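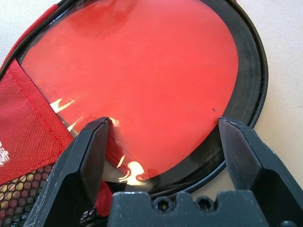

Petra Wendling

**Figure 1.** Clear window over a red face, with a black rim, red woven fabric and black mesh.

## 3. Surfaces and Packing

### 3.1 Three kinds of surface

We sorted the outer surfaces of soft bags and cases into three kinds: closed, open and clear. A closed surface is fabric that hides what is behind it. An open surface is mesh or netting. A clear surface is plastic that lets the eye through but keeps the hand out. Most of the pieces in the study had at least two of the three, and the ways people used them depended a good deal on which surface they met first.

All three can be found within a short distance of each other in Figure 1. The red fabric is closed, with a fine grid in the weave and a line of stitching along a folded seam. The mesh has openings close to hexagonal, and a pale surface shows through them. The window is glossy, and the red behind it reads as one even color from edge to edge, apart from some faint mottling toward the top.

We treated the rim of a window as part of the window. This was a choice made early on, and it affects the figures in the next section. A rim can be a single line of binding or it can be built up in layers, as in Figure 1, where a matte band sits inside a narrower glossy edge. In a layered rim it is not always possible to tell from the outside whether the outer line is piping or a zipper track. Where we could not tell without handling the piece, we entered it as "edge, type open" and left it that way until the piece had been handled.

### 3.2 Material and method

The study covered 23 pieces used by seven households in Bremora over five weeks. Each household kept a packing log, a ruled card that stayed with the piece. A line was written each time something was put in or taken out, giving the item, the part of the bag it went to, and whether the person had looked or felt for it first. The cards gave 1605 usable lines. Lines with no item named were dropped, as were lines written for the whole bag at once ("emptied," "all out for wash").

The cards were copied into one table at the Drinari workroom. Spelling was left as written. Items were then grouped by size and stiffness, using the short list from the earlier Ciseck trial — flat, rolled, boxed, corded, loose small — so that the two sets could be read side by side. We added one group, "soft bulky," for sweaters, towels and hats. The Ciseck list had no place for these and had spread them over three groups.

Households were asked to go on packing as they normally did. They were not told that windows were of interest. The instruction on the card mentioned only "which part."

### 3.3 Use of clear windows

Items behind a clear window were mostly looked for by eye, and the log lines for them were short. The more useful finding concerns what people chose to put there. We had expected small loose things, such as keys, chargers and coins. These went to mesh pockets more often. Windows drew flat and rolled items, and also soft bulky ones that could be pressed against the plastic so that a single color filled the opening.

Several log lines name the color in place of the item. "Blue one in front" is typical. People seem to have used the window as a color tab for the whole bag, and the item behind it was sometimes moved only when the bag was given a new purpose. This has a practical side. Where the panel around a window matches what lies behind it, as red meets red in Figure 1, the dark rim does most of the work of marking where the fabric ends and the window starts. In pieces with a thin rim in the same color as the panel, two households wrote that they had reached for the wrong part.

Wear on the plastic was noted at the start and the end. Faint scratches and small specks, like those on the window in Figure 1, were common, and we did not try to decide whether a speck lay on the outer side, on the inner side or on the thing behind. No household gave wear as a reason for changing what it kept in a window. Clouding was mentioned once, for a piece stored on a porch in Rosales during a visit there, and that piece stayed in use.

### 3.4 Use of mesh pockets

Mesh was used for things that would be wanted soon. Corded items and small loose ones made up most of the lines. Log entries for mesh were more likely to say "felt" than "looked," even in good light, and this held for wide mesh as well as fine.

The size of the openings mattered less than how tightly the mesh was held. A slack pocket was overfilled and then avoided. A tight one kept its shape but was slow to get a hand into, and three cards carry the same complaint about knuckles. Mesh with larger openings let thin things work through — pencils, the end of a cord, one knitting needle — and households dealt with this by moving the thin things to a closed pocket. The mesh itself was kept in use for other items.

Printed marks on the fabric were entered only when a household used them to tell front from back. The side with the lettering was called "front" on every card where the word appears, including two pieces on which the main opening is on the other side. For those two, the entries for "front pocket" were checked with the household before they were counted.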